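Molleso Lernham – office walk-round checklist
Area: print desk and shared workstations
Date: Feb 21, 2023

1. Walkways clear – OK
2. Fire door closes fully – OK
3. Chairs, castors and backs – 2 chairs loose, tagged for repair

4. Paper handling – OK with comment

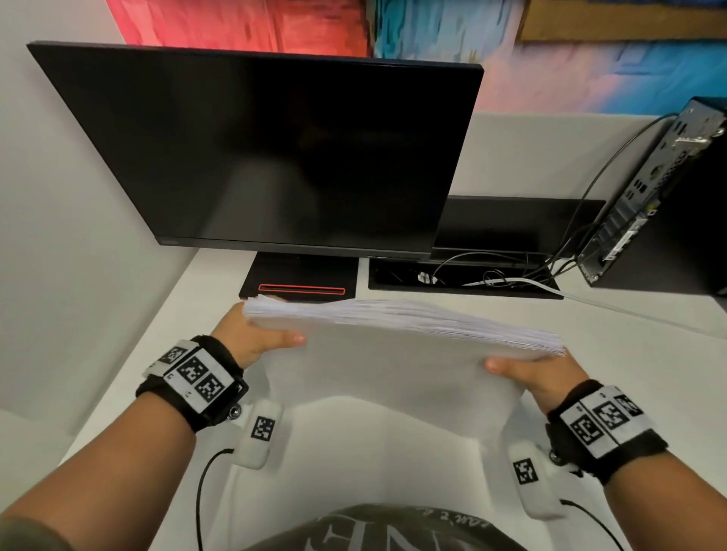
Paper for the desks comes over from the Grullumthorpe store and is moved by hand. Keep each lift small enough to hold level. A thick stack carried over the desk should have one hand at the near corner and the other supporting the far end from below. Clear mugs and pens first.

5. Cables – comment
Spare leads go in the desk opening, off the floor. Kombo power strip under desk 3 needs a new label.

6. Squaring and restacking – comment
Loose sheets slide when the stack is uneven. Hold both sides and tap the lower edge on the desk before putting it down.

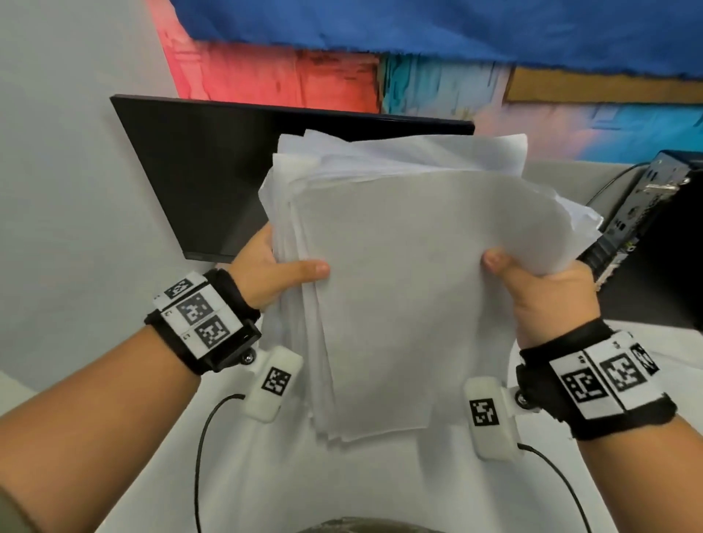

Crumpled sheets go in the recycling tray, not back in the printer. Stacks on open shelves stay below 60 inches.

7. Monitors stable on stands – OK
8. First aid box – restocked in October, 2 eyewash bottles in date

Open items: chairs, label on desk 3.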